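November, evening

Today I finished the translation for Pukora, all 586 lines of it, and sent it before lunch. I thought I would feel proud, but I mostly felt hungry. I made barley soup and ate it standing by the window.

In the afternoon I called Grażyna. She still wants me to join the choir, and I still say that my voice is too low for the women and too high for the men. She laughed and said Bożena Brzozowska had the same excuse for two winters and now she sings every solo. Rehearsals are at six, in the hall behind the library. I promised to come once and only listen.
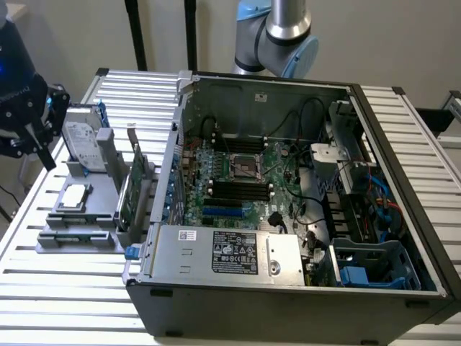 The fee is 100 for the season, and that is not much, but I have been careful with money this autumn. The heating bill was 800 and I need new boots. I wrote the numbers on the back of an envelope and looked at them for a long time. I think I can do it if I stop buying books until spring – or at least stop buying the new ones.

I also tried to read the notes Grażyna gave me. I learned to read music when I was nine, and my fingers remembered more than my eyes. There is one Advent song I know from my grandmother's kitchen, in a different key and with one verse missing. I sang it quietly while I washed the pot. The neighbor's dog barked in the second verse, so I stopped.

Tomorrow I must call the dentist and return the blue dish to Bożena. It has been in my cupboard since her name day.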